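Finding the long axis of a can for a side grasp

Posted 2021-03-31 by Eusebio Betancur

You need the Zudo perception package installed and a calibrated head camera. If you haven't done the calibration, go through Anselmo Flores's page first and come back. The steps were tested on Zudo 2 with the Agudelo planner.

Step 1. Fit the table plane

Run the plane fit on the depth cloud and drop everything below it. Set the crop box to the tabletop before you do this. With the crop left open, floor points get in and the plane tilts.

Step 2. Cluster what is left

Set the minimum cluster size to 400 points. On my last run the can came back as 2,463 points, so there is plenty of room. Stains and scratches on the table have no height and go away with the plane, but they will still show up in a color mask – don't use color alone.

Step 3. Get the axis

Run PCA on the cluster and take the first component. For a chip can on its side this gives you the direction of the tube, with the sign left open. You still need to know which end is the mouth.
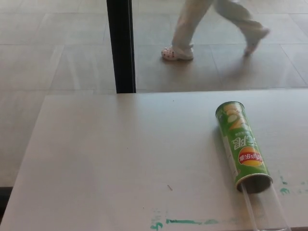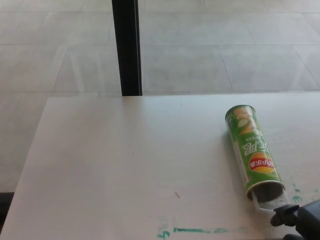

Lay's can on its side, open end toward the lower right in both views.

Step 4. Pick the open end

Project the axis into the color image and cut a 50 pixel patch at each end. Compare the mean brightness of the two centers. The mouth is the darker one under normal room light. If the two values are close, the script returns "unknown" and the planner should ask for another view.

Clear plastic is the weak spot. Depth goes through it or comes back as noise, so a transparent part near the mouth may be missing from the cluster. Add a keep-out box past the open end by hand:

keepout_end: open
keepout_length: can_diameter

Step 5. Send the pose

Publish the center, the signed axis and the keep-out box to Agudelo. Check the frame name. Mine was still set to the camera instead of the base, and every plan failed until I changed it.

If the axis flips between frames, turn on the sign filter in Handus. It holds the last good sign until the patch test disagrees twice in a row. The June release had this off by default.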